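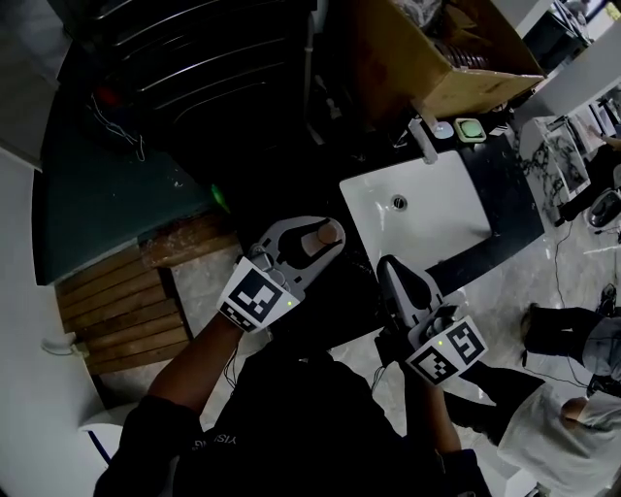

March, after lunch

Back on the drain cleaner soap! Batch 4 of the Lerlow recipe finally set up, and it's a nice creamy bar this time (the last one sweated all over the rack). I let it sit 8 days before cutting. Lye water went in at 198 grams, same as before, but I swapped in the Durgate coconut oil and I think that's what did it. Lather is great, smell is still a bit like a wet dog.

Next time: stir slower, and try the Kristiansen molds, 60 bars a tray. Whoever has the good scale, please put it back on my shelf!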